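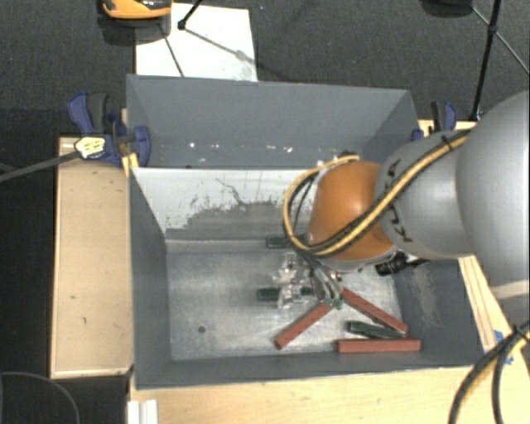
Bin cell, red blocks and green pieces on the floor of the bin, gripper low over the pile.

January, open day at Rosville. Notes from the bin-picking stand, 10:40 to about noon.

Setup as on the bench sheet. Bin clamped at both far corners, blocks tipped in by hand, mixed red and green. Tomás Neves ran the arm, I kept the log and talked to visitors. The Skusitz people came in the first group and stayed for two rounds.

Cycle limit was set to 600 mm/s for the public session. Tomás wanted it higher, I left it. Approach height 100 mm above the rim, then straight down.

Observations:
- Blocks lying across each other are still the slow case. The planner takes the top one if it can find it, otherwise it waits and re-images.
- Scuffed paint on the inner slope gives false edges. Masked that wall in software after the first round. Repainting would be better.
- Bare metal floor: exposure dropped to 1,650 µs, fewer dropouts after that.
- Cable loop at the wrist is too generous. At full rotation of joint six it comes near the side wall. Shorten by some 200 mm and re-tie.

Questions from visitors were mostly about mixed parts and whether colour is used for sorting. Answer given: not in this build – geometry only. Pinheiro asked for the block dimensions and the mask file, to be sent from the Tralamari account.

To do: new cable tie positions, repaint slope in matt, check clamp torque before the next session. Log copied to the shared drive under open_day, second folder.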